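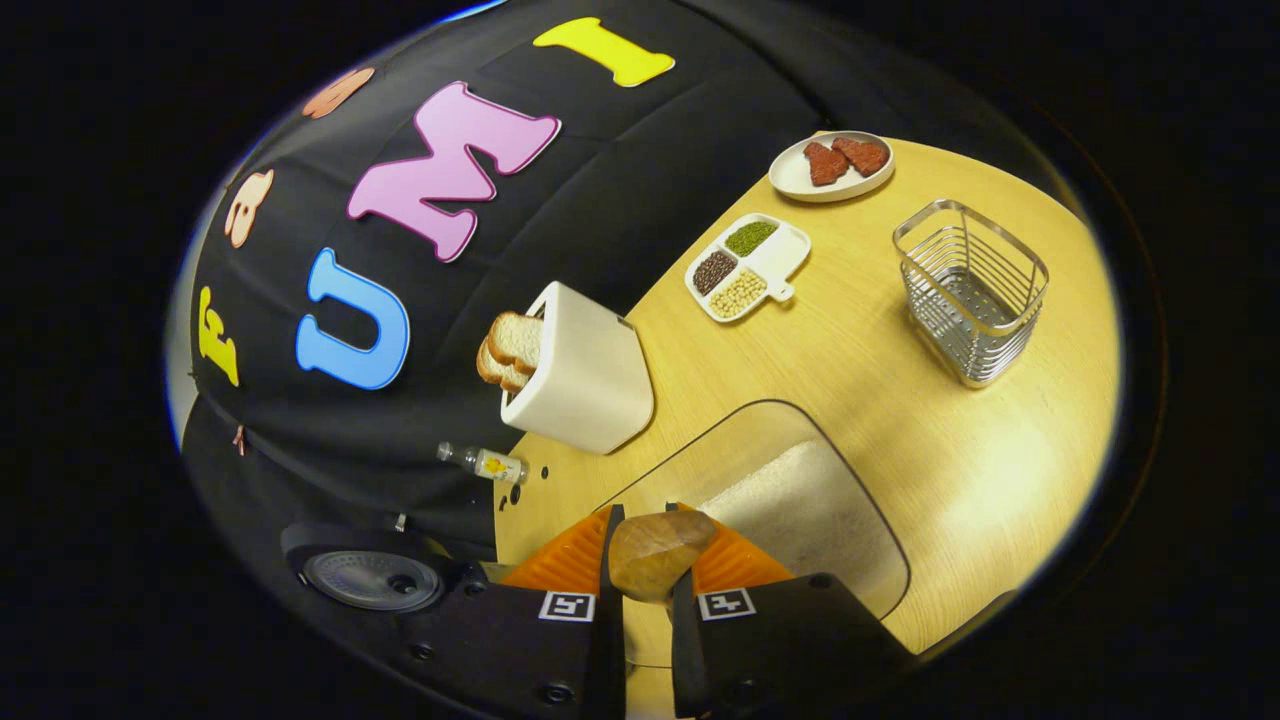 Letters on dark fabric behind the table.

Progress report on the Zeston grant, second period
Prepared for the Hodell fund by Roswitha Stöcker

In January we opened the test version of the Zeston wallet to the first group of users. Zeston is the small program that lets the holder of a digital collectible prove the ownership without moving the token to another address. With this report I want to inform you what is finished, what is late, and what we ask from you for the next period.

Finished work

The signing part is complete and runs on both test networks. By the end of the period 764 wallets were registered, and these wallets made 2,107 ownership proofs. The plan from the application was 500 wallets, so we are above it. I must add that many of these users came from one collectors' forum and know each other, therefore the number says little about how a beginner will manage.

Ostermann has delivered the review of the contract code. They reported nine findings. Four were rated as serious, and all of these are repaired and checked a second time. The most important one concerned an old signature that could be used again after the token was sold. We now put an end time of ten minutes into every proof. Some users complained that this is too short when they sign with a hardware device, and we are testing a longer time at the moment.

Late work

The connection to the Clodness marketplace is not ready. Clodness changed the format of its listing data in the middle of our work, and we had to write the import for the second time. It reads single listings correctly, but bundles with several tokens are still shown with a wrong floor price. I expect that the repair needs four more weeks. Until then the import stays switched off for all users.

The help pages exist only in English. The German and Portuguese texts are translated but nobody has proofread them.

Costs

Spending is inside the approved budget. Network fees were lower than planned, the review by Ostermann was more expensive — the second check was not part of their first offer. We have covered the difference from the fees line and no other line is touched.

Next period, and our request

We will finish the Clodness import, proofread the help pages and invite a group of users who have never owned a token. For this last point we ask Hodell to agree that the unused travel money is moved to user testing. The total of the grant stays the same. An answer before the next payment would help us, as we must book the testers in advance.

The list of open findings and the table of costs are sent separately.

Roswitha Stöcker
Project lead, Zeston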